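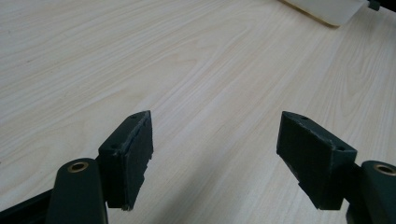

Searchable PDFs come out of Jononby three times bigger than the scans. Normal?

**latebloomer_files**

Hi everyone! I've been reading this site for ages and finally have something to ask, so please bear with me if I put in too much detail (my family says I always do).

I've been scanning my grandparents' letters and household papers, and I'm up to 34 folders of PDFs. Most are typed or printed, some are handwritten, and I know the handwriting is a lost cause for text recognition, so that isn't my worry. I used the free scanning program that came with my printer and the files were a nice small size, usually 4 MB or so for a long letter with its envelope. Then I bought Jononby so I could make everything searchable. The recognition itself is lovely! I typed in the name of the street they lived on and up came letters I'd forgotten scanning.

But when I save, that same 4 MB letter turns into 14 MB. I tried it on a bunch of them and they all grow, some worse than others. I don't have endless room on my backup drive and I'd also like to email these to my cousins, whose mail service bounces anything over 20 MB. I went all through the Save window and the only thing that looked related was a slider for quality, which I pulled halfway down, and then the typed pages looked fuzzy and the size barely changed.

Is it adding that much just to hold the words? Am I better off with Wernuseo, which my sister-in-law uses and swears by? I'd rather not buy a second program if there's a box I forgot to check. I'm on Windows, a fairly ordinary laptop, and I started all this in March so I'd hate to redo anything.

**tabbed_out**

Just use Wernuseo. Smaller files, done. Or zip them.

**slowscanner**

Welcome, and no such thing as too much detail around here, it saves us from asking you six things one at a time!

The words themselves take up next to nothing. A page of recognized text is a few kilobytes, so you can stop blaming that part. What's almost certainly going on is that Jononby is throwing away the picture of each page that your printer software made and saving a fresh one, in full color, at a higher resolution than you started with. It does that whenever "Straighten and clean pages" is turned on, and unless they've changed it recently that box is turned on out of the box. I had the very same surprise with a stack of old appliance manuals.

What I'd do, in this order:

Open one of your original scans (not the searchable one you already saved, go back to the original). Go to Tools, then Recognition, then Page Handling. Take the check out of "Straighten and clean pages." Right under it there's a drop-down for output, and you want "Keep original images, add text layer." Run the recognition again and save under a new name, so you can compare the two side by side.

You should end up with something barely bigger than what you fed it. The catch is that any crooked pages will stay crooked, and if a page is really tilted the recognition may stumble on it. For those few I'd leave the straightening on and live with the extra size, or rescan them.

Now about the slider. It only works on color and gray pages, and it squeezes the picture without changing the resolution, so on typed letters you get fuzz around the characters and not much savings. I'd put it back where it was and forget it exists.

As for redoing things, you won't have to sit there and do it by hand. There's a Batch window under the File menu, and you can point it at a whole folder, go have supper, and come back. Please try one folder first, though, and check a handful of the results before you turn it loose on the rest. And do hang on to your originals until you're completely happy!

Wernuseo is a perfectly good program and I used it for years. It keeps the original images by default, which may be why your sister-in-law has never run into this. I wouldn't pay for it just for that.

One last thing on zipping: the pages inside a PDF are already compressed, so a zip will hardly shrink them at all.

**quiltandcoffee**

The steps above are right, I only want to add that in the older version the setting is in a different spot. If you don't see Page Handling, look under Preferences, Documents, and it's called "Preserve page image." Same idea. Also, if you scanned the plain typed letters in color, scanning future ones in gray will save you a good bit of space before Jononby ever touches them. I keep color for anything with a letterhead or a stamp I care about.

Comments

**latebloomer_files:** Oh my goodness, that was it! The box was checked. The letter I was complaining about came out hardly any bigger than the scan and I can still search it. I'm running the first folder through the Batch window tonight. Thank you both so much!

**slowscanner:** So glad! Let us know if the batch gets hung up on anything. Mine used to stop on files with a password.

**paperpile:** Does the same thing work in Dernent? I can't find either setting.

**quiltandcoffee:** I don't have Dernent, sorry. You might start a new thread so people see it.

**paperpile:** Will do. I checked the Cuevas help pages too and they only cover the phone app.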